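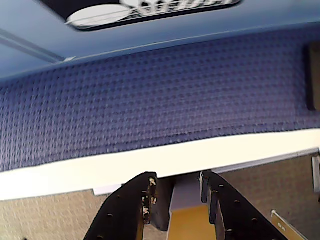 The secondhand toy shop in Butdale takes in more than it sells, and its owner is the first to say so. She has run it for six years. When I asked whether buying used is really the bargain people claim, she shrugged.

"Sometimes. People pay too much for a thing because it's used and they feel good about it."

I had come with doubts of my own. The Larel resale report, which local papers love to quote, says a family saves $2,000 a year by shopping secondhand. She laughed at that one.

"On what? I'd like to meet that family. They'd have to be buying from me every day."
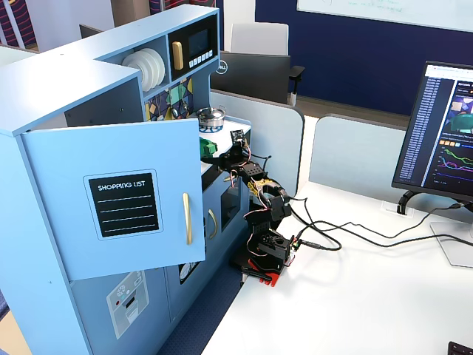

Page last changed: June 30, 2019

Her books tell a smaller story. Last October, her best month, she took in $3,648 before rent. A good part of that came from big items, and she doesn't trust big items. They fill the floor, and parents talk the price down.

"I had one marked at $79. A man offered me ten and asked if I'd deliver."

I asked about Prollano, the app that promises to price used goods for you. She tried it for a week. It gave her two prices for the same box of blocks.

Does she at least think the shop keeps things out of the dump? She took a while to answer.

"For a year or two, maybe. Then it's someone else's problem. I can't tell you where it all goes, and I don't believe the people who say they can."

She is open until five, except Mondays.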